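비밀번호는 왜 자꾸 길어지라고 할까?

글: 흐르보예 토도로바
2022년 9월 11일

비밀번호를 처음 만들어 본 날을 기억하나요? 마음에 쏙 드는 걸 적었더니 화면에 빨간 글씨가 떴을 거예요. "너무 짧습니다." 그래서 한 글자를 더 붙였더니 이번에는 "숫자를 넣으세요." 숫자를 넣었더니 "이미 쓰던 비밀번호입니다." 컴퓨터는 참 까다로운 친구예요. 고맙다는 말도 안 하고요.

오늘은 컴퓨터가 왜 그렇게 잔소리를 하는지 알아봅시다. 미리 말해 두지만, 이번에는 컴퓨터 말이 대체로 맞습니다. 저도 인정하기 싫었어요.

자물쇠 이야기부터

자전거를 묶는 번호 자물쇠를 떠올려 보세요. 숫자 3개를 맞추면 열리는 것 말이에요. 숫자판 하나에는 0부터 9까지 있으니까 만들 수 있는 번호는 모두 천 가지입니다. 많아 보이죠? 그런데 할 일이 아주 없는 도둑이 000, 001, 002 하고 차례로 돌려 본다면 언젠가는 반드시 열립니다. 손가락은 아프겠지만요.

숫자가 6개라면 어떨까요? 두 배로 늘렸으니 두 배 어려울 것 같지만, 번호는 백만 가지가 됩니다. 한 칸이 늘어날 때마다 열 배씩 불어나거든요. 손으로 돌리는 도둑은 이쯤에서 집에 가서 저녁을 먹을 거예요.

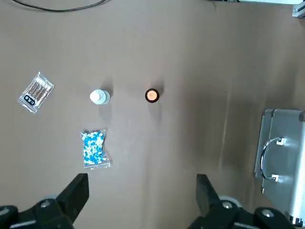

문제는 컴퓨터를 쓰는 도둑입니다. 컴퓨터는 손가락이 없으니 아프지도 않고, 저녁도 안 먹습니다. 숫자로만 된 짧은 비밀번호라면 하나씩 넣어 보는 일을 눈 깜짝할 사이에 해치울 수 있어요. 그래서 많은 사이트가 비밀번호를 여러 번 틀리면 문을 잠시 닫아 버립니다. 여러분이 오타를 냈을 때도 똑같이 닫아 버리는 건 조금 억울하지만, 컴퓨터 눈에는 도둑의 손가락이나 여러분의 손가락이나 마찬가지예요.

숫자 대신 글자를 섞으면 한 칸에 들어갈 수 있는 것이 훨씬 많아집니다. 영어 소문자만 해도 스물여섯 개고, 대문자까지 넣으면 그 두 배죠. 그러니 칸을 늘리고 글자를 섞으라는 잔소리는, 도둑이 해야 할 숙제를 산더미처럼 늘려 주라는 뜻입니다. 남의 숙제를 늘리는 일이라고 생각하면 조금 신이 나지 않나요?

강아지 이름은 왜 안 될까?

사람들은 비밀번호를 만들 때 이상하게 다들 비슷해집니다. 자기 생일, 강아지 이름, 좋아하는 축구 선수. 그리고 'password'라는 단어요. 영어로 '비밀번호'라는 뜻인데, 비밀번호를 비밀번호라고 정하다니 정말 솔직한 사람들입니다.

도둑도 이걸 압니다. 그래서 아무 글자나 넣어 보기 전에 사람들이 자주 쓰는 말부터 시험해 봐요. 강아지 이름이 콩이고, 여러분이 콩이 사진을 올릴 때마다 "우리 콩이 생일!"이라고 적었다면, 도둑에게 힌트를 두 개나 준 셈입니다. 콩이는 아무 잘못이 없어요.

제 조카는 9살 때 '콘로우'라는 농장 게임에 푹 빠져 있었습니다. 비밀번호는 게임 이름이었어요. 콘로우의 비밀번호가 콘로우였던 거죠. 4월의 어느 아침에 들어가 보니 정성껏 키운 호박 145개가 모두 사라지고 밭에는 순무 한 개만 남아 있었습니다. 왜 순무를 남겼는지는 아직도 모릅니다. 조카는 지금도 순무를 먹지 않아요.

그럼 어떻게 만들까?

서로 아무 상관이 없는 낱말을 여러 개 이어 붙여 보세요. 이를테면 '우산', '하마', '양말', '화요일 급식' 같은 것들이요. 머릿속에서 우산을 쓴 하마가 양말을 신고 급식을 기다린다면 절대 잊어버리지 않겠죠. 도둑은 그런 하마를 상상할 까닭이 없고요. 단, 방금 그 하마는 쓰지 마세요. 이 글을 읽은 아이들이 전부 알고 있으니까요.

마음에 드는 비밀번호가 생겼다고 여기저기에 똑같이 쓰는 것도 곤란합니다. 집 열쇠 하나로 학교 사물함도, 할머니 댁도, 자전거도 열린다고 생각해 보세요. 편하긴 한데 잃어버리는 순간 아주 바쁜 하루가 시작됩니다. 사이트마다 다르게 만들고, 다 외우기 어려우면 어른과 함께 '비밀번호 관리 앱'을 쓰는 방법이 있어요. 비밀번호를 모아 두는 금고 같은 프로그램입니다. 금고를 여는 비밀번호 하나만은 꼭 외워야 하지만요. 세상에 공짜는 없습니다. 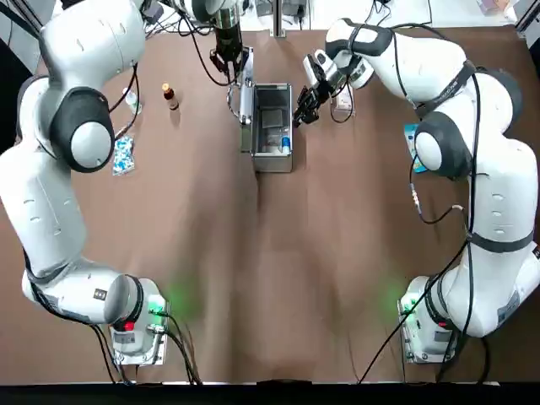 비밀번호를 아무리 잘 만들어도 누군가 알아낼 수는 있습니다. 그래서 자물쇠를 하나 더 다는 방법이 생겼는데, 이름이 좀 딱딱해요. '2단계 인증'입니다. 비밀번호를 넣으면 컴퓨터가 한 번 더 묻는 거예요. "정말 너 맞아?" 기계는 원래 누가 자기를 쓰는지 잘 모릅니다. 사진 왼쪽 로봇 팔의 받침대를 보면 초록 불이 켜져 있고 바로 옆에 작은 빨간 단추가 있죠. 그 단추는 여러분이 누르든 옆집 아저씨가 누르든 이름을 묻지 않을 거예요. 우리가 쓰는 사이트도 비밀번호만 맞으면 누구든 주인 대접을 해 줍니다. 그래서 휴대전화로 숫자를 보내서, 그 휴대전화를 진짜로 가지고 있는지 확인하는 거예요. 비밀번호는 머릿속에 있는 것이고 휴대전화는 손에 있는 것이니, 도둑은 둘 다 훔쳐야 합니다. 숙제가 또 늘었네요.

이 숫자는 아무에게도 알려 주면 안 됩니다. "안녕하세요, 게임 회사인데요, 방금 받은 숫자 좀 불러 주세요"라는 메시지가 와도요. 진짜 회사라면 그 숫자를 여러분에게 물어볼 일이 없습니다. 자기들이 보냈으니까요. 선물을 준다고 해도, 계정이 곧 지워진다고 겁을 줘도 마찬가지예요. 특히 "빨리!"라는 말이 들어 있으면 오히려 천천히 움직이세요. 화장실도 한번 다녀오고요.

부모님께는 말해도 될까?

네, 됩니다. 부모님이나 여러분을 돌봐 주는 어른은 비밀번호를 알아도 괜찮아요. 단짝 친구는요? 안 됩니다. 친구를 못 믿어서가 아니에요. 그 친구에게도 단짝이 있을 수 있고, 그 단짝에게는 말 많은 형이 있을 수 있습니다. 비밀은 다리가 없는데도 참 빨리 걸어 다녀요.

혹시 이미 말해 버렸거나, 이상한 사이트에 비밀번호를 적은 것 같다면 바로 어른에게 이야기하고 새것으로 바꾸세요. 혼날까 봐 며칠 숨기면 그동안 도둑만 편하게 지냅니다. 그리고 그 어른의 비밀번호도 한번 걱정해 주세요. 모니터 옆에 붙은 노란 쪽지에 적혀 있을지도 모르니까요.

집에서 해 보기

종이에 가짜 비밀번호를 하나 만들어 적고, 가족에게 자기 것도 가짜로 하나씩 만들어 달라고 하세요. 그런 다음 서로 질문을 해 가며 맞혀 보는 겁니다. 좋아하는 음식, 태어난 동네, 예전에 키운 동물 같은 것을 물어보면 돼요. 가장 먼저 들킨 사람이 설거지를 합니다. 진짜 비밀번호는 절대 쓰지 말고, 끝나면 종이는 잘게 찢어서 버리세요.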